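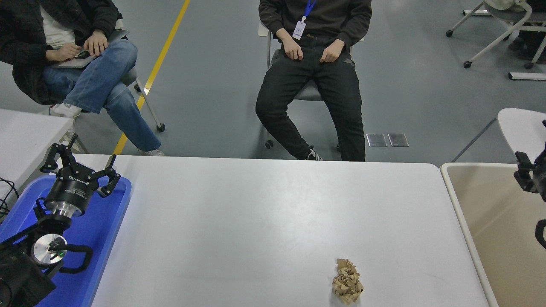 4주차. 시연 데이터 수집 실습

담당: Youssra Alaoui

지난 시간에는 모방 학습의 손실 함수까지 다루었다. 이번 주에는 학습에 넣을 시연 데이터를 직접 모은다. 모델 구조는 다음 주에 다시 본다. 수집 도구는 Diseck을 쓰고, 저장 형식은 Herurico 규격을 따른다. 설치가 끝나지 않은 조는 실습 전에 조교에게 알릴 것.

1. 과제 정의

이번 과제는 흰 테이블 위의 구겨진 갈색 종이 뭉치를 집어 트레이에 넣는 것이다. 종이 뭉치를 고른 까닭은 모양이 일정하지 않기 때문이다. 블록이나 컵은 잡는 위치가 거의 정해져 있지만, 종이는 접힌 방향에 따라 손가락이 닿는 곳이 달라지고 힘을 주면 형태도 변한다. 같은 궤적을 반복해서 외운 정책은 이 과제에서 금방 실패한다.

테이블 왼쪽에는 파란 플라스틱 트레이가, 오른쪽 너머에는 베이지색의 얕은 트레이가 있다. 목표 트레이는 에피소드 시작 전에 지시문으로 정한다. 지시문은 "종이를 파란 트레이에 넣어라"처럼 한 문장으로 쓰고, 조 안에서 표현을 통일한다.

2. 에피소드의 시작과 끝

에피소드는 양팔이 대기 자세에 있고 그리퍼가 열린 상태에서 시작한다. 물체가 트레이 안에 놓이고 그리퍼가 다시 열린 뒤, 팔이 대기 자세로 돌아오면 끝난다. 한 에피소드의 길이는 최대 30초로 한다. 이를 넘기면 중단하고 "시간 초과"로 표시한다.

기록 버튼은 팔을 움직이기 전에 누른다. 앞부분이 잘린 에피소드는 나중에 복구할 수 없다. 반대로 정지 구간이 너무 길면 학습된 정책이 출발하지 않고 멈춰 있는 경우가 생긴다. 시작 전 정지 구간은 2초를 넘기지 않는다.

3. 초기 조건 바꾸기

작업 영역을 네 구역으로 나누고 물체의 시작 위치를 고르게 배분한다. 조작하기 편한 가운데에만 놓으면 가장자리에서 성능이 크게 떨어진다. 지난 학기 Fledia 데이터에서 이 문제가 있었고, 평가 때 테이블 앞쪽 가장자리에 놓인 물체를 거의 집지 못했다.

종이는 에피소드마다 다시 구긴다. 너무 단단하게 뭉치지 말고 크기도 조금씩 바꾼다. 찢어지면 새 종이로 교체하고 비고란에 적는다.

배경은 일부러 치우지 않는다. 테이블 뒤에 앉은 사람, 의자, 바닥의 노란 선이 카메라에 들어와도 괜찮다. 실제 환경에서는 배경이 계속 변하므로 학습 데이터에도 그 변화가 들어 있는 편이 낫다. 다만 기록 중에 작업 영역 안으로 손을 넣으면 그 에피소드는 폐기한다.

4. 실패한 시연의 처리

한 번 놓쳤다가 다시 집은 경우는 버리지 않는다. 이런 복구 동작은 정책이 오차에서 벗어나는 방법을 배우는 데 쓰인다. "재시도 포함"으로 표시해 따로 보관한다. 물체가 테이블 밖으로 떨어졌거나 케이블이 관절에 걸린 경우에는 "실패"로 표시하고 학습 세트에서 제외한다. 파일 자체는 지우지 않는다.

5. 품질 점검

수집이 끝나면 Caldeira 뷰어로 다음 항목을 확인한다.

영상과 관절값의 시간이 맞는가
그리퍼 개폐 신호가 빠짐없이 기록되었는가
지시문과 실제 목표 트레이가 일치하는가
카메라 위치가 도중에 바뀌지 않았는가

세 번째 항목에서 오류가 가장 많이 나온다. 조작자가 바뀔 때 지시문을 갱신하지 않는 것이 주된 원인이다.

6. 분량과 제출

수업 전체의 목표는 2000개가 넘는 에피소드이며, 조별 할당량은 수업 게시판에 올린다. 조작자는 정해진 순서대로 교대하고, 조작자 번호를 메타데이터에 반드시 넣는다. 사람마다 접근 각도와 속도가 다르므로 한 사람의 시연만으로 할당량을 채우지 않는다.

제출물은 원본 데이터, 라벨 파일, 한 쪽 분량의 수집 일지이다. 일지에는 제외한 에피소드의 번호와 사유를 적는다. 마감은 11월 말이다.

생각해 볼 문제

시연 속도를 높이면 같은 시간에 더 많은 에피소드를 모을 수 있다. 이때 행동 분포는 어떻게 달라지는가? 저장 주파수를 그대로 두었을 때 그리퍼가 닫히는 구간에서 생길 수 있는 문제를 5주차 시작 전까지 정리해 온다.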